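The second life of a kitchen knife

Aurelio Goicoechea sharpens knives in a former bakery in Balden, on a street with two empty shops and a bus stop. He opens at eight and takes no bookings. People leave their knives on the counter wrapped in tea towels, with a name on a scrap of paper, and come back the next day.

Ten years ago there was hardly any trade. Cheap knives had made sharpening look like a waste of money, and the last grinder in the town had retired to the coast. Goicoechea was repairing lawnmowers then. He took on knives because a butcher asked him to, and the butcher told other butchers.

Now most of his customers are home cooks. They bring in knives that belonged to a parent, or a set bought for a wedding and never looked after. He charges by the blade. In 2021 he sharpened 2,266 of them, which he knows because he writes each one in a ledger.

The work is slower than people expect. A blade that has been kept well takes a few minutes on the stones. One that has been through the dishwasher every night for years can take half an hour, and a chipped one longer. He will not use a fast dry wheel on anything he thinks is worth keeping, as the heat can spoil the hardness of the edge.

Aitana Figueroa runs evening classes in the same room under the name Tutine. There are 11 places and a waiting list. She starts everyone on a whetstone and an old paring knife, and for the first hour they do one side only. The usual fault is pressing too hard. The next is changing the angle halfway along, so that the tip ends up rounder than the heel.

"Most people have never used a sharp knife," she says. "They have used a new one, for a month."

Her advice for the home is short. Wash knives by hand and dry them straight away. Cut on wood or soft plastic, never on glass or a plate. Don't throw them loose in a drawer. A rack on the wall is fine, and so is a block, if the crumbs are shaken out now and then. For anything that travels, to a campsite or a rented cottage, a sheath is worth the few pounds it costs.

Dexter Nakamura, who cooks at the Aranda, brings his own knives in on the bus. He has used the same chef's knife for more than 35 years and it has lost a good part of its width. He was offered a replacement last September and tried it for a week.

"Nothing wrong with it," he says. "It was too tall. I kept catching the onions."

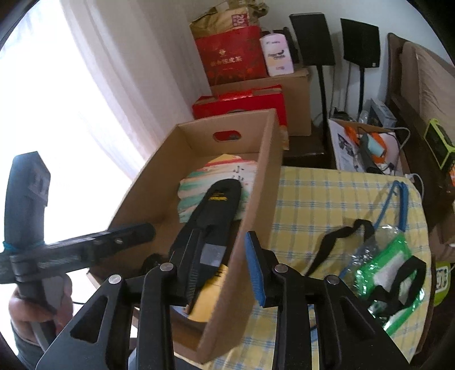

Goicoechea has no plans to expand. He has been asked to open a second counter in the next town and has said no twice. The stones are heavy, the rent in Balden is low, and the bakery's old sink is the right height for him. Prices went up on Saturday, January 1, 2022, for the first time in four years. Bread knives still cost extra, and scissors are done on Thursdays.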